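Bench notes, Thursday — two-arm cell, handover planner and the grip check
Whiteboard task, build 12 of the Clindotora stack
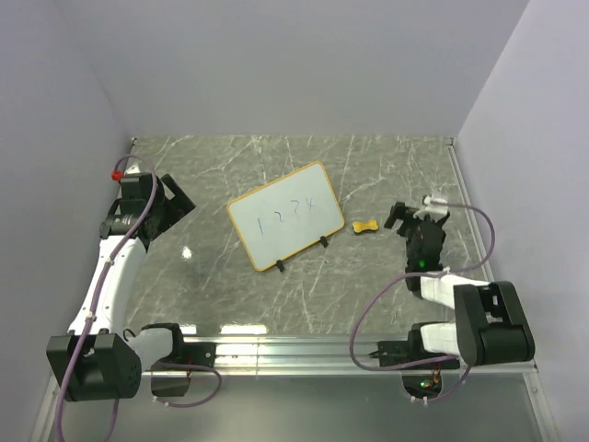

The reply from the Bivstead side was that the planner is fine and the fault lies in how we time-stamp the wrist poses, and that we should stop retuning the cost weights until that has been ruled out. Fair point. I have frozen the weights at this morning's values and gone after the clock first.

Set-up for the record. Both arms on the rail, grippers up, small whiteboard standing in the middle with 1 2 3 4 on it, yellow bone to the right of it. The task is for the right arm to pick the bone, the left arm to hold the board by its border, and neither to touch the other. The digits are only there so that perception has something with a known reading order. If the reader returns them reversed, the board pose has flipped and the run is aborted before any motion.

Timing. The left and right drivers each stamp their own joint states when the packet is assembled. The Jodari bridge then stamps them again on arrival and, if the queue is not empty, keeps the second stamp and drops the first. So under load we plan against a pose that is older than it says it is. I had assumed the bridge passed stamps through untouched. It did in the old version.

Patched the bridge to carry both. The planner now reads the driver stamp and logs the difference. With the arms at rest the difference is flat. With both moving, the right arm drifts and then snaps back, and the snap coincides with the camera thread writing to disk. Moved the writer to its own process. Drift is gone in the log; I have not yet tried it at full speed.

Collision model. Still using the capsule set from Sadowski, which treats the gripper as one lump. With the fingers open this is too fat at the wrist and too thin at the tips. The planner refuses approaches to the bone that are plainly clear, and accepts a couple near the board that I would not want to stand behind. Split the gripper into 3 capsules per side as a stopgap. Planning time went up, though not enough to matter at this rate. The cables are not modelled at all. For now there is a hard limit on wrist roll, set by hand in the cell config, and anyone changing it should say so here.

Perception. The glare on the left part of the table is picked up as an object if the threshold is left on auto. Fixed exposure cures it but costs contrast on the digits. Settled on a mask over that patch, stored with the cell calibration. It will need redrawing if the lamp is moved.

Runs after the patch, half speed: 5 attempted, 3 completed. One abort was the reading-order check, correctly, after I had turned the board round to test it. The other was a timeout in the grasp ranker — no candidate for the bone scored above the floor. It is a flat thing lying on a flat table and the ranker prefers height, so the floor wants lowering for thin objects or the scoring wants changing. I would sooner change the scoring.

To do:
Repeat at full speed with the writer split out.
Send the two-stamp log to Bivstead.
Regenerate tip capsules from the mesh and retire the hand-made ones.
Put the roll limit in the start-up printout.

Bridge patch is on the branch, not merged. Do not pull it onto the other cell, which is still on the old message format.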